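Review: Zirkness focus confirm adapter, second version

I bought this adapter in March to use my old Vilberg 50 mm manual lens on a digital body. The first version had a chip that you could not program. The new one you can program from the camera, with a series of test shots at special aperture values. The manual explains it in one page, and I needed to read it three times.

After programming, the camera writes the correct focal length in the file, and the focus light works. I took 557 frames with it. At f/2 the confirmation was a little behind the real focus, so I changed the correction by two steps and now it is good. My older Eder adapter has no such correction — for me this is the main reason to pay more.

The metal ring is tight, maybe too tight. Removing it from the lens needs strong fingers. The chip is glued well.

Edit Sep 12, 2025: still working, no error messages.
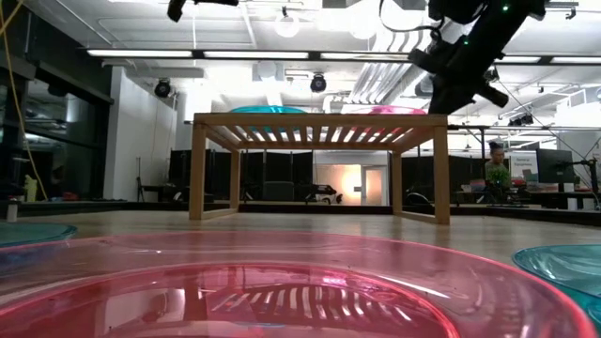 Manual focus on shiny things is where I use the adapter most. The light blinks late when the surface has no texture, and then it helps to aim at a small detail. On a translucent pink plate the tiny specks and short scratches are such details, and so is the outer edge of the rim. With reflections I would be careful, they have their own focus distance.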